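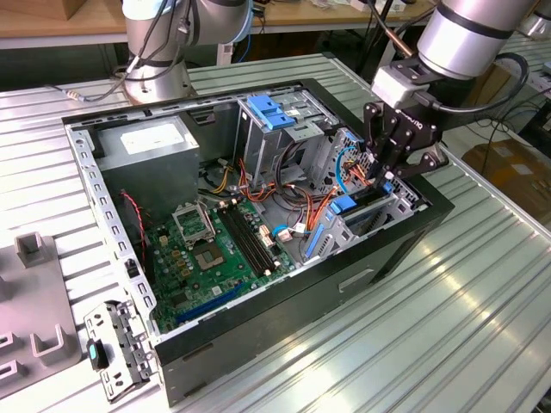

Torre abierta en el banco, con el zócalo del procesador vacío.

Incidencia 1102 — El control de acceso facial rechaza a usuarios dados de alta
Producto: Pliritance (módulo de reconocimiento facial)
Sede: Prukerley, entrada principal
Abierta: 2020-11-14
Prioridad: media
Asignada a: Muchen Liang
Estado: cerrada

Descripción del cliente
Desde la última actualización, el lector de la entrada principal no reconoce a siete empleados que antes pasaban sin problema. La pantalla muestra «Rostro no coincidente» y pide la tarjeta. Con la tarjeta entran bien. El lector del almacén reconoce a esas mismas personas.

Comentario 1 — Soporte Breltent
¿Podéis confirmar si los afectados se dieron de alta antes o después de la actualización? Necesitamos también el registro del lector de la entrada y el valor del umbral de coincidencia.

Comentario 2 — Cliente
Todos son altas antiguas. Adjunto el registro. El umbral está en 60, no lo hemos tocado.

Comentario 3 — Muchen Liang
Revisado el registro. El lector de la entrada compara con el modelo Gu en versión 2, pero las plantillas de esos usuarios se generaron con la versión anterior. El lector del almacén sigue con el modelo antiguo y por eso no falla. La migración de plantillas tendría que haberse ejecutado al actualizar. En el registro aparece iniciada y no hay línea de fin.

Pasos que pido probar, en este orden:
Hacer copia de la base de plantillas.
Parar el servicio de comparación.
Lanzar la migración a mano desde Mantenimiento > Plantillas.
Arrancar el servicio y probar con uno de los afectados.

No bajéis el umbral mientras tanto. Los rechazos desaparecerían, pero también subiría el riesgo de aceptar a quien no corresponde.

Comentario 4 — Cliente
Hecho. La migración se para con «Imagen de origen no disponible» en los siete. El resto figura como migrado.

Comentario 5 — Muchen Liang
Entonces no se puede regenerar la plantilla. Esas altas se hicieron con la opción de no conservar la fotografía, y el modelo nuevo no sabe leer el vector antiguo. Hay que repetir el alta de esas personas en el lector de la entrada — de frente, sin gafas de sol y sin mascarilla. Después, sincronizad con el almacén antes de actualizar ese lector.

Comentario 6 — Cliente
Altas repetidas. Pasan todos por la entrada. El almacén lo actualizaremos en febrero.

Resolución
Plantillas antiguas sin imagen de origen. Nueva alta de los usuarios afectados. Queda pedido a desarrollo que el instalador avise cuando la migración no termine.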